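In defence of the boring burger

I went back to Gedavska last month, the burger place by the station, and they've put the prices up again. Fine. What bothered me was the burger. It came with fig jam, two cheeses, a hash brown and a skewer to hold it all up, and I had to eat it with a knife and fork. 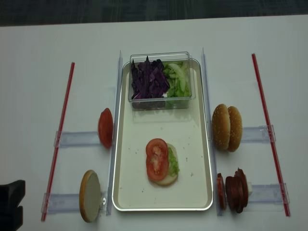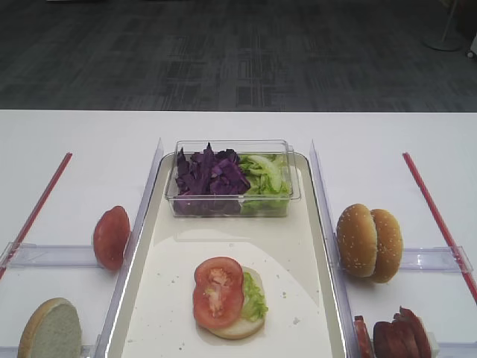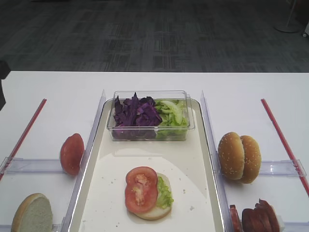
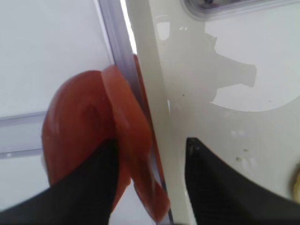

Lettuce, purple cabbage, tomato: plenty for me.

When did height become the point? A burger is meant to be picked up. If I can't get my mouth round it, you've served me a salad with a hat on! My friend Zachary Beaulieu says I'm just getting old - and he may be right, he usually is - but even he left half of his.

I'd like something crunchy, something juicy, a soft bun and a bit of mustard. Cabbage is badly underrated here, by the way. It stays crisp long after lettuce has given up, and it costs next to nothing.

Li, the café on our corner, still does a plain one with 19 chips (yes, I counted, I was waiting for my sister). There's no skewer and no little wooden board. I've had it most weeks since November and I'm going again tomorrow.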